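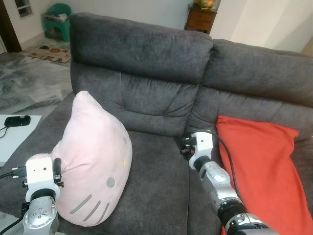 Working rules for home test sites are kept short at Sukwood, and every operator reads them before the first shift. They were drawn up with Erport and cover 58 homes. Soft furniture gets its own page. Cushions and pillows stay on the sofa, as the pink cat cushion and the red-orange pillow do in the living room shown, and any cable along an arm is checked before a run starts. A gripper finger may press on a cushion, but the operator lowers the force limit first.

Speed and reach
Arms move at no more than 600 millimeters per second indoors. People and pets keep 1000 millimeters away — farther if the floor is polished stone.

Stopping
Any person in the room can call a stop. The operator waits 3 minutes, checks both arms and writes the time in the Kombo log.

Small items
Phones and chargers are moved off side tables if the task brings an arm near them. The Isel checklist has a line for this.

The rules were last revised in December. Older printed copies should be thrown out.

4 shares | 2 comments

We use cookies to improve this site. Accept | Settings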